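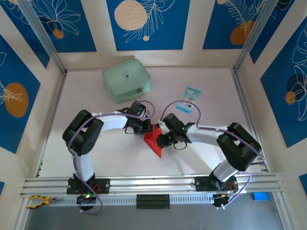

Two arms on a shared rail, with a red triangular piece between the grippers.

Speaker notes: Getting paid on time in the Cellier field

Okay, mic check, water, clicker. Say hi, say thanks for staying through to the after-lunch slot (I know what they fed you, I had the lasagne too).

Start with the invoice story. When I came over to Grumadar from the contractor side, I had one invoice in my head that I'd chased for most of a winter. Valve servicing, nothing fancy, a crew and a truck. The work was fine and everybody agreed the work was fine. The purchase order had the wrong cost centre on it, and it bounced from desk to desk until the snow was gone. Pause for the groans. There will be groans.

Then the numbers. We had 489 active suppliers on the Cellier program last year. Of those, 300 have their main yard or office within a day's drive of the field. I'm proud of that one, so don't rush it! But our average time to pay was 59 days, and our own standard terms say 30. Let that sit up there for a bit before the next slide.

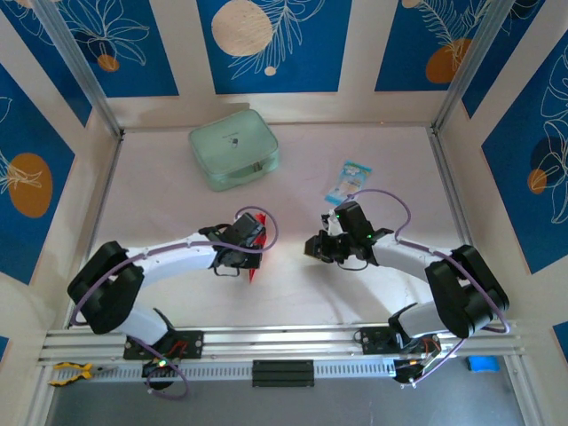 Grumadar Energy / Supply Chain and Contractor Relations

Where the time goes. People assume it's the bank run, and the bank run is quick. Most of the wait is before anyone in accounts payable even sees the thing: field tickets signed late, tickets signed by somebody without authority, line items that don't match the rate sheet. Tell the one about the ticket that rode around on the dash of a pickup for a month. Keep it short, I ran over with that one at the September dry run.

Clindell. Most of you have heard the name by now, and a few of you have sworn at it. It's the portal we moved field tickets onto. Field supervisors approve on their phone, the rate sheet is already loaded, and if a line doesn't match it gets kicked back the same day with a note saying which line. I'll own up to the rough launch. The login page hated anyone with a hyphen in their company name, and that's a lot of you. Fixed now.

Koval slide. They're the scaffolding outfit we piloted with, and they said I could share this. They went through every ticket with us, line by line, and found we were calling the same job by 2 different codes depending on which side of the river the site was on. Embarrassing for us, very useful. We've merged the codes. If your rate sheet still shows the old ones, come grab me at the coffee urn and I'll get you the new list.

What we want from you: tickets in the same week as the work, one ticket per job, and a real phone number for whoever does your billing. Please, please not the general info mailbox.

What you get from us: the payment clock starts when the ticket is approved, and you can see the approval date in Clindell yourself. If a supervisor sits on one, it goes up to their manager automatically. I fought hard for that bit.

If somebody asks about early payment discounts: still under review, don't promise anything. If somebody asks about the drilling schedule, send them to the operations booth by the door.

Questions. Leave the contact slide up. Handouts are in the blue folder, and give the clicker back to the AV desk this time.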